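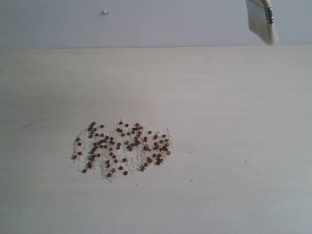

I went to see Wogan at the Grandthorpe in March, and I've been grumbling to my friends about it ever since, so now it's your turn. The band was great! They played for nearly two hours, the new songs sounded huge, and the drummer was having the time of her life. My gripe is with the room, or really with what happens when a band gets moved into one that size.

The Grandthorpe holds 2,000 people. I'd seen Wogan before at Pindero, the little club in Warville where you can lean on the stage if you get there early (and where the bar runs out of ice every single show). Same band, same singer, and I felt like I was watching them through a window.
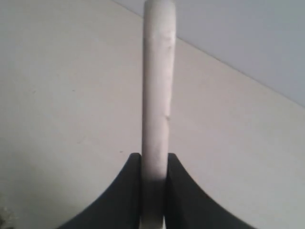

My friend Rhiannon Skyrme thinks I'm being a snob. Bands need to eat, she says, and one big night pays better than a week of small ones. Okay, fair. But why not play two nights at the club first and let the people who've been coming for years get in? Tsion Habte did that on her last tour and both shows sold out, and folks in Warville still talk about them.

I'd pay more for it, too. Put the ticket price up a few bucks, skip the video screens, and give me a low ceiling and a singer I can see sweat. I'll still buy the T-shirt.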